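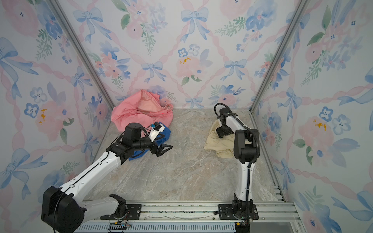 Why do patterns repeat? Wallpaper, explained for kids

Go and find some wallpaper. Or wrapping paper, or a curtain, or your pyjamas. Pick one flower (or dinosaur, or rocket). Now look for its twin.

Found it? Good. Keep looking, there's probably another one. And another.

That's called a repeat. One bit of picture, done over and over until the wall is full. Today we're finding out how it works, and then you're making one. You'll need paper, scissors, tape and a pencil. Go get them now, I'll wait. Okay not very long.

What is a repeat?

Imagine painting roses on a whole wall by hand. Every petal. Every leaf. You'd be at it for weeks and your arm would hurt. So the designer paints one piece, called a tile (nothing to do with bathroom tiles, same word though). The printer copies the tile sideways and up and down, and it covers as much wall as you like.

The clever bit is the edges. Say a leaf goes off the right side of the tile. The rest of that leaf has to come back in on the left side, at exactly the same height. Same with the top and bottom. If it doesn't, you get half a leaf stuck to nothing. Looks awful.

When the edges match up you can't see where one tile stops. Grown-ups call this seamless.

Three ways to line them up

Straight. Every tile sits right beside the last one, like squares on a chess board. Easy to draw. Also easy for your eye to spot, so you see rows.

Half drop. The next column slides down by half a tile. Now the roses go in zigzags and the wall looks fuller, even though it's the same rose. Lots of flowery papers do this one.

Brick. Same idea but sideways. Each row slides across by half, like bricks in a wall. You guessed that from the name.

What's a lattice?

A lattice is a criss-cross. Think of a garden fence that beans climb up, or the top of a pie. When the lines go on a slant you get diamonds, and that's a diagonal lattice.

Designers like them becuase they hold everything together. The lines don't have to be plain lines either. Could be rope, could be vines, could be twisty ribbon. Flowers sit on top or in the gaps, and your eye follows the criss-cross up the wall without you telling it to.

How did people print it before computers?

With blocks. Big heavy blocks of wood. Someone carved the picture into the block so the parts to be printed stuck up and the rest was cut away. Then paint on the block, block on the paper, press hard, lift. Like a giant potato stamp.

One block for each colour! Pink block, green block, blue block. If a flower had four pinks in it, that was four blocks. A fancy paper could need dozens, and each colour had to dry before the next one went on. No wonder it cost so much.

Little pins on the corners of the block left dots on the paper, so the printer knew where to put it next time. Sometimes you can still spot the dots on very old wallpaper if you get your nose right up to it.

Later came rollers. The picture goes all the way around a cylinder, and the paper runs past underneath. Roll, roll, roll. Much faster. The distance around the roller is the size of the repeat, so a bigger roller means a bigger picture before it starts again.

Why does it look like watercolour if it's printed?

Good question from Zineb Kabbaj's class (hi everyone). The artist paints the flowers with real watercolour on real paper first. Soft edges, drippy bits, the lot. Then the painting is scanned and the printer makes teeny tiny dots of ink that fool your eye into seeing smooth colour. Get a magnifying glass and have a look at a printed picture. Dots!

Make your own tile

1. Cut a square of paper. 9 centimetres each side is a good size.

2. Draw something in the middle. Do NOT touch the edges. Not even a little bit.

3. Cut the square in half, top to bottom. A wiggly cut is fine.

4. Swap the two halves over, so the old outside edges meet in the middle. Tape them on the back.

5. Now cut it in half the other way, side to side. Swap again, tape again. Your drawing is now in the four corners and there's a big empty space in the middle.

6. Fill the space. Small things work well, like berries or stars or bugs. Still don't touch the edges.

7. Copy your tile a bunch of times and put the copies side by side. They join up!

Taha Abdel Hamid tried this with snails and had 51 of them across the classroom door by lunch. Very good snails.

If yours doesn't join up, check step 4. People often flip a half over by accident instead of sliding it across.

Words to know

Motif: one thing in the pattern, like a single flower or bow.
Repeat: the distance before the pattern starts agian.
Ground: the colour behind everything. Often white or cream.
Sprig: a little twig with leaves or flowers on it.
Lattice: criss-cross lines.

Something to try at home

Pick a motif and a grown-up's tape measure. Measure from the middle of your motif to the middle of the next identical one straight above it. Write it down. Now try the curtains, now a cushion. Which one has the biggest repeat?

Next time: stripes, and why some of them make your eyes go funny.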